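Vikance opens its Mudon repair counter on 16th January

For immediate release

Hello! I'm Gun-woo Maeng, I run Vikance, and I'm writing this one myself because our last press release was done by an agency and my mum said it sounded like a bank. So you've got me instead.

The news is that we're opening a repair counter in Mudon on 16th January. It's in the old Spanos shoe shop, on the corner opposite the bus shelter, and if you grew up in the town you'll remember the green door. We've kept the door. We've also kept the bell above it, which is very loud, and I'm told you can hear it from the chemist's.

If you haven't come across us before, Vikance mends small household things. Kettles, toasters, bedside lamps, hair clippers, hand whisks, radios, electric toothbrushes (the ones that will open, anyway) and the odd musical box. We started with a single bench in Sokar and people kept driving over from Mudon with carrier bags full of bits, so after a while it seemed daft to make them do the trip.

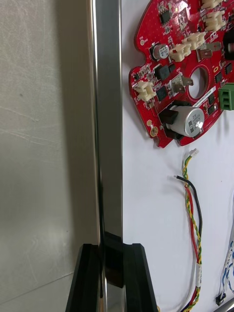 The Sokar shop is staying exactly as it is, by the way. A few regulars have asked me, some of them quite sternly, and I promise you we're not moving. Same hours, same kettle, same parking problem. Mudon is an extra.

So how does it work? You bring your thing in, we have a look at it with you standing there, and we tell you what we think is wrong. That look is free. If we reckon we can mend it, we give you a price on a paper ticket and that's the price – I can't stand it when a bill grows while you're not watching. Most small jobs are ready in 3 days. Things that need a part ordered take longer, and we'll ring you when it arrives.

The counter will have 4 benches behind it, all open to the shop, so you can watch if you like. I love this bit! When I was small I used to stand at the watch mender's window for ages with my nose on the glass, and I've wanted a shop you could be nosy in ever since. There's a long shelf down one side to lean on and two stools for anyone who'd like to settle in.

We do turn things away sometimes. Microwaves, for one, and anything that runs on gas. Anything with a swollen battery needs to go to the council site (please don't post it through our letterbox, which has happened).
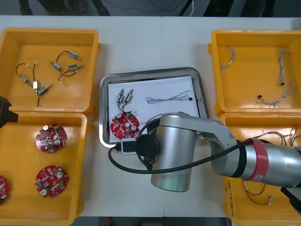 Do I need to book before I bring something in?
Just turn up whenever the door's open. Booking is only for big things like sewing machines and record players, where we need to clear a bench first, and you can do that by phone or by calling in.

Every job we finish comes with a guarantee of 100 days on the bit we mended. Keep your ticket. If you lose your ticket, tell us your surname and we'll find you in the book, though it does slow things down a bit when there's a queue.

We're also bringing over the lending box from Sokar, which has been far more popular than I expected. It's a collection of 53 hand tools you can borrow for a week with a small deposit – screwdrivers with the awkward star-shaped ends, fine pliers, a decent wire stripper, that sort of thing. People take them home, fix the drawer or the doorbell they've been meaning to fix since last summer, and bring them back looking very pleased with themselves.

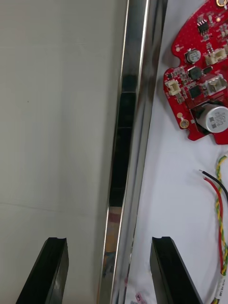
Then in April we'll begin the evening classes. These are for complete beginners, and I mean complete, so if you've never changed a fuse you'll be in good company. We'll do plugs and fuses first, then lamps, then how to take a toaster apart and (more to the point) get it back together with nothing left over. Places are small in number and the list will be kept in a notebook at the counter.

On opening day there'll be tea and my sister's ginger cake from the moment we unlock until it's all gone. The free look will be running all day too, so do bring something broken. If you're from a newspaper or a local radio programme, you're very welcome to come and poke about, talk to whoever's at the benches and take pictures, and I'll happily chat for as long as you can bear it. Ask for me at the counter. I'll be the one who jumps every time the bell goes.

Ends

Press contact: Gun-woo Maeng, Vikance, at the Sokar shop until opening day and at the Mudon counter afterwards.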